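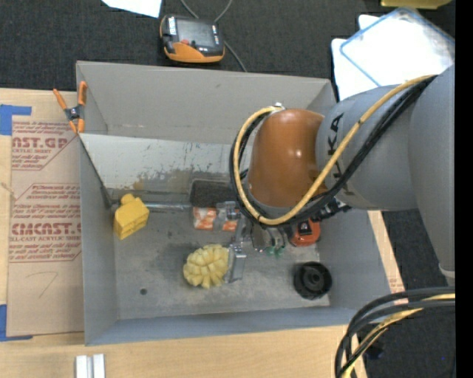
Fig. 1. Mixed items on the floor of a grey bin

Courses > Stores and Stock Handling > Unit 4 > Handout 2: Mixed bins

Handout 2: Mixed bins

Read this before the practical. You will need Handout 1 (bin sizes and labels) for the exercise at the end.

1. What we mean by a mixed bin

A mixed bin holds more than one kind of item. A single-line bin holds one kind only, so the label on the outside tells you everything you need to know about the inside. With a mixed bin the label gives you the bin number, and the stock record has to tell you the rest.

Most stores use both. Fast-moving lines get their own bins. Slow lines, odd ends of stock and customer returns often share. In the Wainwright store, which we use for all the worked cases in this unit, there are 1,410 bins on the main racking. The shared ones are on the lower shelves, where they can be pulled out and looked into from above.

Fig. 1 has three items we can use as a first case: a yellow piece like a toy block with a rounded knob on top, a pale yellow ball with raised lobes, and an orange-and-white package in clear wrapping. They differ in shape and surface, and you can tell them apart without reading a label. Keep them in mind for sections 3 and 4.

2. Choosing and checking the bin

A mixed bin should be wide and fairly shallow for the goods it holds. If items have to be stacked to fit, either the bin is too small or there are too many lines in it. For small goods the rule at Wainwright is that everything should rest on the floor of the bin, with nothing on top of anything else. Larger soft goods may be laid two deep.

Before you fill a bin:

- Wipe it out and let it dry.
- Run a hand along the inside edges for splits.
- Take off old labels completely. A half-removed label can still be scanned.
- Check that it sits flat on the table and does not rock.

Scuffs on the floor of a bin, like those in Fig. 1, are ordinary wear and are no reason to withdraw it. A crack is different. Cracks spread when the bin is lifted full and the broken edge can cut film wrapping. Put a red tag on a cracked bin and take it out of use the same day.

Lids are left off while a bin is in the picking area. Use them for transport and for long storage.

3. Which items can share

The main question is whether a picker could take the wrong thing. Put together items that look different and keep similar ones apart. Two sizes of the same screw should never share a bin, even in separate bags. A ball and a wrapped package can share quite safely.

Colour helps but should not be the only difference. The block-like piece and the ball in Fig. 1 are both yellow, one stronger than the other. Someone told only to fetch "the yellow one" would have to ask which. Shape settles it here, so the stock description should give the shape first and the colour second.

Other points to check:

Weight. Keep heavy items out of bins that hold anything easily crushed. When a bin is tipped slightly on being pulled out, the heavy items slide first.

Rolling. Balls, tubes and round tins move every time the bin does. This does little harm by itself, but you cannot rely on finding them where you put them. Do not record a position for a rolling item beyond the bin number.

Wrapping. Film-wrapped goods should not lie against sharp corners or bare metal parts. A torn wrapper usually means the item has to be sold as a second or repacked.

Leaks and smells. Liquids, soaps and scented goods have their own bins. There are no exceptions to this in the unit or in the practical.

4. Laying the items out

There are two common ways.

Loose layout. Items are set down wherever there is room and the picker looks for them. It is quick to fill, works well when there are only a few things in the bin, and copes with goods that roll. You need good light from above and some bare floor between the items.

Divided layout. Card or plastic dividers make sections, and each section has its own letter. It takes longer to set up, and the sections are often the wrong size for the next lot of stock. Use it for small parts and for anything sold in pairs.

For a loose layout, put flat items down first with the printed side up. Stand upright items close to a wall of the bin, but leave enough space to get hold of them. People forget the second part. An item pushed tight into a corner can only be gripped from two sides, and that is when things get dropped or wrappers get pulled. As a guide, leave a gap that would take two fingers.

Irregular surfaces also need a little thought. A ball with deep grooves gives a firmer hold than a smooth one of the same size if you take it across the raised parts. Loose film is the reverse: it can slip or bunch, so take the goods through the wrapping and avoid lifting by the film itself.

The Dretano stock system, used in the computer room, allows up to 13 lines against one bin number. This is a limit of the record and you should not treat it as a target. With loose goods, most people begin to make mistakes well before that.

5. Recording the contents

The record is made while the bin is on the table, before it goes back on the shelf. For each line write:

- stock number
- short description, shape first and then colour
- quantity
- wrapped or unwrapped
- condition, if anything other than good

Write what you have in your hand. If the delivery note and the item disagree, record the item and put a query against the note. Do not guess what is inside a sealed package. "Package, orange and white, clear wrapping" is a perfectly good description until somebody with the right paperwork can add to it.

Worked entry for the package in Fig. 1:

Stock no.: to be matched
Description: package, patterned, orange and white
Quantity: 1
Wrapped: yes, clear
Condition: to be checked on the underside

The last line is there for practice. You cannot pass an item as good when you have seen only one side of it.

6. Checking and clearing

Mixed bins are checked more often than single-line bins. Wainwright checks its shared bins every month and does a full check of the store in February. At the last full check 3,210 separate lines were recorded, and 18 of them were in a bin other than the one on the record. All were in shared bins, most of them one shelf up or down from the right place.

To check a bin, take everything out, compare it with the record, and put it back in order of size with the largest first. Counting by eye with the goods still inside is not accepted in the assessment.

Clear the bin completely when it is down to one line. Either relabel it as a single-line bin or move the remaining stock in with something suitable, and change the record before you move the goods.

7. Exercise

Work in pairs. Each pair has one grey bin and a tray of goods from the Ninance cupboard.

a. Check the bin as in section 2 and note its condition.
b. Sort the goods into those that can share and those that cannot. Write a few words against each one you leave out.
c. Lay out the bin loose. Change places with another pair and find the three items they name.
d. Lay out the same goods with dividers and repeat.
e. Complete a record sheet for the second layout only.

Hand in the record sheet with both names on it. Dividers go back flat in the drawer under the labels, and bins are stacked by the door with the numbers facing out.

Reading for next time: Ristton store plan, sheets 1 and 2, and the section in your course book on shelf heights.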